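Academy staff visit the Matgate training centre

Tuesday, March 5, 2024
By Áine Horgan
14 shares | 2 comments

Staff from the academy travelled to Matgate last week for the open day at the new football training centre, which has been in use by the host club's youth sides since September. The visit was arranged so that our coaches and welfare officers could see how another club of similar size runs its programme for players aged nine to sixteen. We are grateful to our hosts for a full day and for the frankness with which they answered questions.

The day began on the main grass pitch, where the under-14 squad were taken through a passing session in windy conditions. The coaches kept the groups small and stopped play seldom. Our own staff noted that the forwards were asked to practise finishing with the weaker foot at the end of the session, when they were tired, and that goalkeepers trained with the outfield players for most of the morning. At our academy the two groups are usually kept apart until the last part of training. The head of goalkeeping has asked for time to discuss this at the next staff meeting.

After a short break the party was shown the indoor pitch. It is the most costly part of the site and was paid for in part by Kadlec, the building firm, whose name is on the stand outside. The stand holds 200 people and was almost full for the afternoon match. The indoor surface is a third-generation artificial turf. Players are limited to two sessions a week on it, on the advice of the medical team, and a written record is kept for each age group.
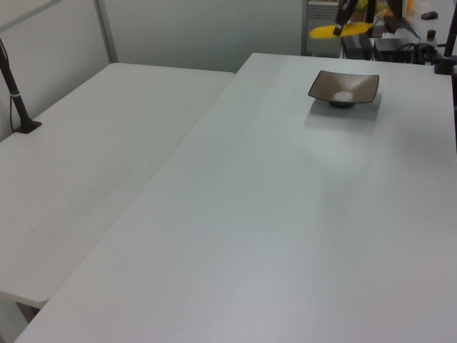
Academy Coaching and Welfare Department

The welfare talk took up the rest of the morning. Each boy and girl who joins the Matgate programme is given a named member of staff who stays with them until they leave, whatever age group they move into. Parents are invited in twice a year, and a separate meeting is held for any family whose child is to be released. The club also keeps in touch with released players for a full season and helps them to find a new side. Our present practice is to make one telephone call after release - there is plainly room to do more, and a paper on the subject will be prepared before the summer.

School work was also discussed. Players who train on a weekday afternoon have a supervised hour for homework beforehand, and a coach is present in the room. Attendance has been good, although we were told that the older age groups took some time to accept the arrangement.

In the afternoon the host club's under-16 side met Favus in a friendly match of two halves of forty minutes. Favus took the lead from a corner and held it until shortly before the interval, when the home captain scored with a low shot from the edge of the area. A second home goal followed late in the match, and it finished 2-1. The standard was high, and both sides were allowed to play out from the back even when this led to mistakes.

Transport on the day was by coach from the Skakix ground. The return journey was delayed by roadworks, and we apologise to those families who were kept waiting in the car park.

A return visit has been offered to the Matgate staff and is expected to take place in September. Coaches who wish to read the full session notes may ask for a copy at the academy office.

2 comments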